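Vornell Label Printer, Set-up Guide
Section 4: Loading the labels and making the first print
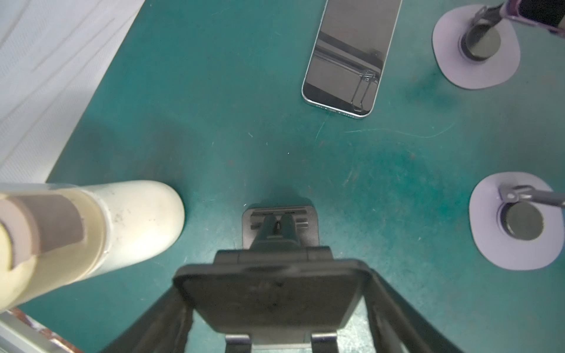

Before you start this section, the printer must be connected to the power and the driver from Section 3 must be installed. If the driver is not installed, the printer will feed labels but the text will not appear in the right position.

Use only direct thermal labels. The printer has no ink and no ribbon. Rolls from Ustier and from Brophy are both accepted, but the setting for the paper type is different, see step 6.

4.1 Loading the roll

1. Turn off the printer with the switch on the back side. Wait until the light is off.

2. Push both side latches at the same time and lift the cover. The cover stays open by itself.

3. Take the roll holder out. Put the new roll on it so that the labels come from the top of the roll and the printed side looks up.

4. Put the holder back in its place. Move the two paper guides until they touch the edges of the paper. Do not press them hard. When the guides are too tight, the paper will bend in the middle and the print will be light on one side.

5. Pull the paper over the rubber roller, so that one full label is outside of the printer. Close the cover and press on both corners until you hear the click.

CAUTION: Do not touch the print head after long printing. Let it cool down before you open the cover.

4.2 Choosing the paper type

6. Turn on the printer. In the Curnirum program open Settings, then Paper. For Ustier rolls choose "Gap". For Brophy rolls choose "Black mark".

7. Enter the label length. For the standard shipping label leave the value which is already there.

8. Hold the Feed button until the light blinks 2 times, then release it. The printer will feed a few labels and stop. This is the calibration. Please do not pull the paper during it.

Note: Calibration must be repeated each time you change to another label size. It is not needed when you put a new roll of the same kind.

4.3 First print

9. In Curnirum choose File, then Test Label. Set the darkness to 4 and press Print.

10. Look at the bar code. If the lines are gray or broken, increase the darkness by one step and print again. If the lines are thick and touch each other, decrease it.

Note: High darkness makes the life of the print head shorter. Use the lowest value which your scanner can read.

4.4 If the label does not print

Light is red: the cover is not closed on both sides. Open it and repeat step 5.

Labels come out empty: the roll is put with the wrong side up. Repeat from step 3.

Printer skips every second label: the paper type is wrong. Check step 6 and calibrate again.

For cleaning of the roller and the print head, go to Section 5.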